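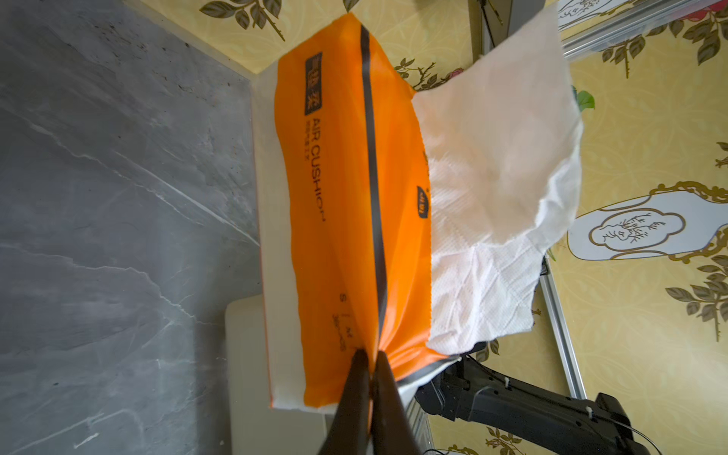
Gripper closed on the end of a tissue pack, Evis bench, Givano workshop

Call for participants: Evis two-arm tabletop robot build

Evis is a home-style robot build run out of the Givano shared workshop in Jekovora. We are looking for three people to join us from January through the end of spring. The places are part-time and unpaid. Parts, bench space and your workshop membership are covered for the length of the project, and you keep any small tools we buy for you.

The project was started by Ionuț Văduva, who does the mechanical work and most of the wiring, and Vanderleia Queiroz, who writes the control software and built the walls and furnishings. We both have regular jobs. Evis gets our evenings and a good part of our weekends, and it has reached the size where two people can't keep up with it.

What the project is

Evis is a pair of small arms on a shared aluminum rail, facing a floor with a gray marble pattern. We want the arms to handle ordinary household things: tissue packs, boxes, lids, strips and trays, soft items that change shape when you grip them. The area around them is dressed like a corner of a room, with wallpaper, a shelf, artificial plants and a bit of turf. We work on it as hobbyists and share what we learn with other members on open nights.

The current round of work is tissues. A full soft pack and a nearly empty one behave like two different objects. A stiff box is easier to grip but slides if the finger touches it before it is lined up. Pulling out a single sheet is harder than either, and our version of it is still mostly trial and error. We keep a written log of every session, and reading through the log will be your first job if you join.
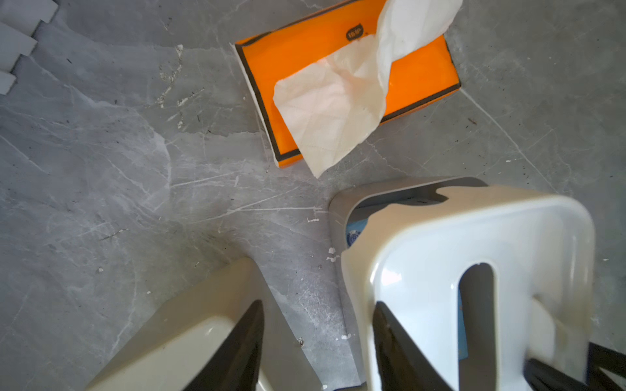

Fingers are the other big topic. We have gone through several shapes and will go through more. The questions are plain ones: how wide to open before coming down, how close to the floor the tips can go, what pad material to use, and how hard to close on something that crushes. If you like making small parts and changing them again a week later, you will have plenty to do.

The places

Mechanical builder. You will make and fit finger parts, keep the rail and base plates square and tight, and take over cable routing from Ionuț. You should be comfortable with hand tools and able to use calipers. Access to a 3D printer is not needed, the workshop has its own. Experience with CAD is useful but we can teach the basics if you have good hands.

Software helper. You will work with Vanderleia on motion scripts, calibration and the session logs. You need to be able to read and change someone else's Python without rewriting all of it. Some experience with cameras or motors would help. If you have only worked on web or office software, apply anyway and tell us what you would like to learn.

Bench operator. You will set out the objects, run the sessions, write down what happened and put everything back. No technical background is required. It does call for patience - a session can be the same small movement many times over with the box turned a little each time. The operator also has the final say on stopping a run, and we mean that.

Time

We ask for two fixed evenings a week, 6:30 to 9:00, and one longer Saturday session a month. Mechanical and software people can do some of the work at home between sessions. The operator can't, so please be realistic about your schedule if that is the place you want.
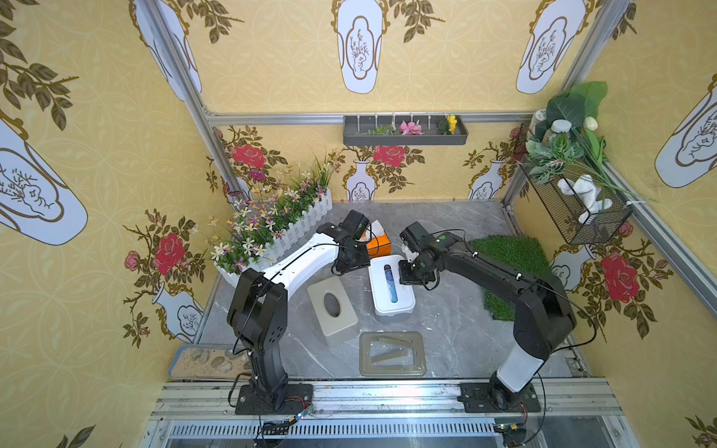
With both arms in use at the same time, most of our trouble comes from the space in the middle where they can reach the same object. One arm holds, the other one opens or places. We have simple rules in the software to keep them apart, and they are too cautious, so a lot of tasks take longer than they should. Whoever joins on the software side will spend the first weeks on this. The mechanical side of the same problem is that everything on the floor has to go back to a known spot between runs, and we would like a neater way of doing that than masking tape.

Working at the bench

Hair tied back, no loose sleeves, no hands inside the walls while the motors are powered. Everyone gets a walk-through before their first session. Food stays in the kitchen. The workshop is on the ground floor and has step-free access from the parking lot side, but the bench itself is at standing height; we can get you a tall stool.

You must be 18 or older and able to get to Jekovora on your own. We can't pay travel. Sessions are held in English, though Ionuț and Vanderleia will both help in writing if that is easier for you.

How to apply

Send us a short letter by post or leave it at the front desk: Evis project, Givano Workshop, 364 Macaraeg Street, Jekovora. Say which place you want, which evenings you have free, and describe one thing you have built, fixed or kept running. A page is enough. Photos or drawings are welcome, a résumé is optional.

Letters received by October 6, 2021 will be read first. After that we will keep reading until the places are filled. We will invite a few people to sit in on an evening session before anyone commits, and you are free to say no afterward - so are we.

Current Givano members can sign the sheet by the Evis bench and skip the letter, but please still write down your free evenings.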